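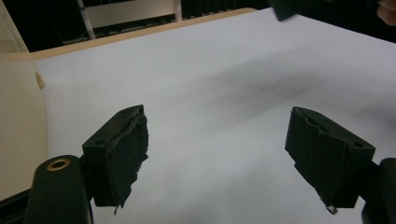
The last bus to Brudby leaves the coast at dusk, and if you catch it in March you will probably share it with somebody carrying mending. I did. Brynhildur Laxdal had a coat across her knees, a needle stuck in her collar, and plenty to say about elbows.

She grew up in Padside, over the hill, where her grandmother patched everything the family wore and a good many things the neighbors wore too. "She'd never match the thread," Brynhildur told me, laughing. "She wanted you to see she'd been there!"

I had come to write about the wool trade, which once kept 346 households busy in this valley, and I did get around to it eventually. But I kept being led off into kitchens. Villads Holst, who is 90 and still threads his own needles, gave me coffee and a long account of a pair of fishing trousers he has owned since his wedding – the seat, he admits, is mostly new. His niece teaches darning in the old Eyvindsson store, two evenings a month through the winter, and people drive over from Irier for it with bags of socks on the back seat.

Some 3,000 people live in the valley these days, and plenty of them buy their sweaters in town like anyone else. Still, a good sweater gets looked after here. Holes are caught small, cuffs are turned, and a worn heel is something you bring up over supper.

Before I left, Brynhildur asked to see the lining of my jacket. She tutted at the pocket, sat me down by the window and went off to find her scissors.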